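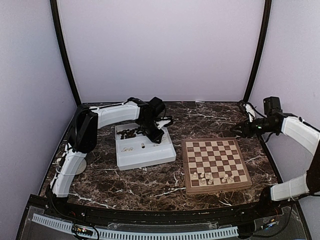
Page last changed: July 9, 2021

How do you teach a robot to set up a chessboard?

I love this question, because my answer surprises a lot of kids – you show it. Over and over and over!

I work on a project called Cunora. We have two robot arms on one table, with a tray for the chess pieces on one side and a wooden chessboard on the other. Each arm has a gripper, a sort of pinchy hand, and a camera close to it so we can record what's in front of the hand. Look for the dark pieces all jumbled up in the tray. Picking one piece out of a heap like that is easy for you and really tricky for a robot!

So what does "showing" mean? A person steers the arms through the whole job. Reach, pinch, lift, move, let go. While that happens, a computer saves the camera pictures and also how every joint is bent. One go from start to finish is called an example. We started in February and now we have 1142 of them. (My best day was 35. My shoulders were not happy.)

Then comes the learning part. We give 900 examples to a computer program named Drondine, and it practices guessing the next move. If the camera sees this, what should the arm do? At first its guesses are terrible. It guesses, checks what the person did, changes itself a tiny bit and guesses again.

We keep 200 other examples hidden away so we can test it later. That's a bit like a spelling test with words you haven't practiced. If Drondine only does well on examples it has already seen, it has just memorized them, and we have more work to do.

Do we keep our mistakes? Some of them, yes! If I drop a bishop and pick it up again, that's a great example, because the robot is going to drop things too. We also turn the board a little, move the tray, and mix up the pieces between goes. A robot that has only seen a perfectly straight board can get very confused by a crooked one.

Want to try it at home? Put on a sock as a mitten and ask a friend to tell you every single move for picking up a pawn. Count how many tries it takes before you can do it without any help.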